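When the drumming arm would not stop

Funmilayo Edet had her back to the robot when she noticed the rhythm was wrong. It was a little after four in the afternoon, in November, and the arm in the Viltum workshop was supposed to play 6 strokes on a small red drum and then lift away. She heard a seventh, then an eighth.

"They were getting harder," she says. "I turned around and the stick was going down into the skin and staying there. The arm thought it was still above the drum, so it kept pushing."

She hit the emergency stop, and the arm held where it was with the stick bent against the drumhead. Neither Edet nor her colleague Guðlaug Zoëga was hurt, and the drum survived. The stick cracked near the tip and was thrown out. 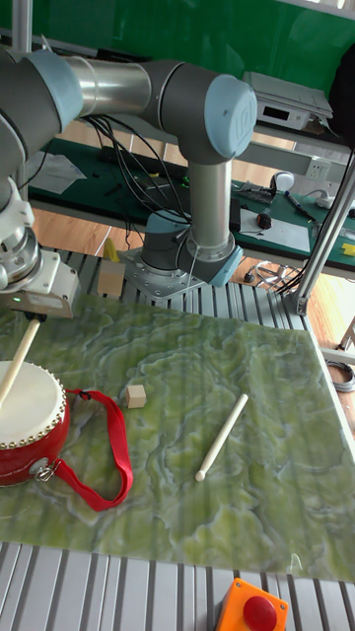 The drumming cell at Viltum, with the emergency stop at the front of the table.

Edet and Zoëga run a project called Paiva, which is meant to find out how well an arm can control contact with something that gives under it. A drum is cheap, and a bad stroke can be heard from across the room. The program had run 1816 strokes before the fault, and all of them had been logged.

The log is where they started. Zoëga spent two days with it and found that the height of the stick tip had been creeping down since stroke 93 of the last session.

"It was a tiny amount each time," she says. "The stick was sliding in the gripper. Every hit pushed it up a little, and the program corrected by reaching lower. After a while it was correcting for things that had nothing to do with the stick."

The correction came from Gondeck, a software module the two had written the year before for a sanding job. On that job the tool was bolted on and could not slip. They had carried the module over without putting a limit on how far it could move the target height. There was a force limit too, but it was still set for sanding, far too high for a drum.

"That one is mine," Zoëga says. "I copied the settings file and meant to go back to it."

Edet does not think the blame is so easy to hand out. She had signed off on the run, and she had also been standing closer than she should have been, with one hand on the table a minute earlier to straighten the strap.
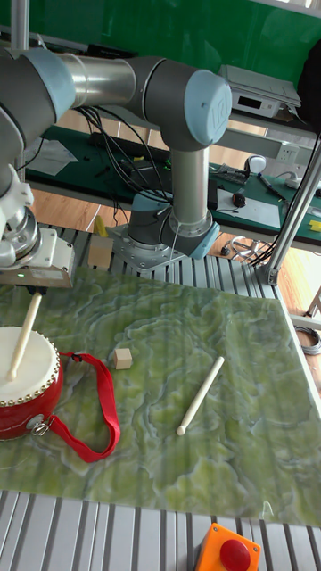

"We had got used to it," she says. "You hear a thing tap a drum all day and you stop thinking of it as a machine that can break your fingers."

The changes since then are plain ones. The height correction now has a hard limit, and the run ends if it gets there. The force limit has been set again from scratch. The program checks the stick length before each set of strokes, and hands stay off the table while the arm has power — no exceptions for straps.

They also wrote the fault up and sent it to Trorkuris, a group of small workshops that trade reports of this kind. Two replies came back from people who had reused a settings file in the same way.

The next target is 1000 strokes in a row with no correction over the limit. Zoëga would not say when they expect to reach it. Edet said the last attempt ended early, when the stick check failed and the arm stopped by itself.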